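Pourquoi coupe-t-on sur une planche ?

Quand on prépare à manger, on pose presque toujours les aliments sur une planche avant de prendre le couteau. Ce geste protège trois choses : la table, la lame et les doigts.

La table d'abord. Un couteau appuie très fort sur une ligne très fine. S'il touche la table, il laisse une rayure, et si une nappe la recouvre, il la perce. La planche reçoit les coups à sa place. C'est pour cela qu'une vieille planche est pleine de petites lignes.

La lame ensuite. Le bord d'un couteau est si mince qu'il se tord ou s'use quand il tape sur quelque chose de trop dur, comme du verre ou de la pierre. Le bois est plus tendre que l'acier. Il cède un peu sous la lame, qui reste coupante plus longtemps. 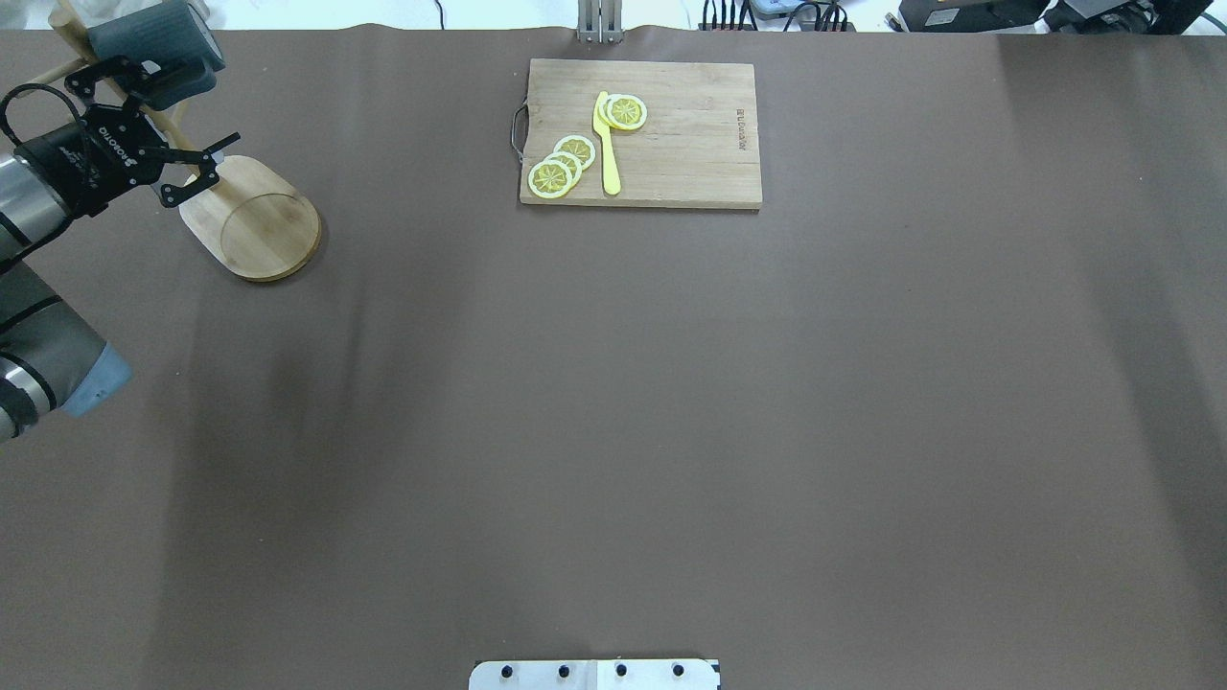

Le citron est un bon fruit pour comprendre comment on coupe. Il est rond, donc il roule. Un adulte commence par enlever un petit bout, puis il tient le fruit avec les doigts repliés, comme une patte de chat. Il coupe ensuite en travers, et chaque tranche forme un rond. À l'intérieur, on voit des quartiers séparés par une peau fine, et parfois des pépins. La partie blanche sous l'écorce a un goût amer - on peut la manger, mais peu d'enfants l'aiment.

Toutes les planches ne servent pas à couper. Certaines sont faites pour servir : on y pose du pain, du fromage ou des fruits, et on les apporte à table. Elles sont souvent rondes, parfois avec une petite poignée. Une planche à découper est le plus souvent rectangulaire, ce qui laisse de la place pour pousser les morceaux sur le côté.

Comment nettoyer une planche en bois ?

On la lave à la main avec de l'eau chaude et un peu de savon, puis on l'essuie. Il ne faut pas la laisser tremper. Le bois boit l'eau, gonfle, puis se rétracte en séchant, et la planche peut se fendre. On la range debout pour que l'air passe des deux côtés.

Si elle sent l'oignon, on peut la frotter avec un demi-citron et du gros sel, attendre 5 minutes et rincer.

Petit vocabulaire

Rondelle : tranche ronde d'un fruit ou d'un légume.
Zeste : partie colorée de l'écorce du citron.
Fil : bord coupant d'une lame.

Texte : Sum-yee Fang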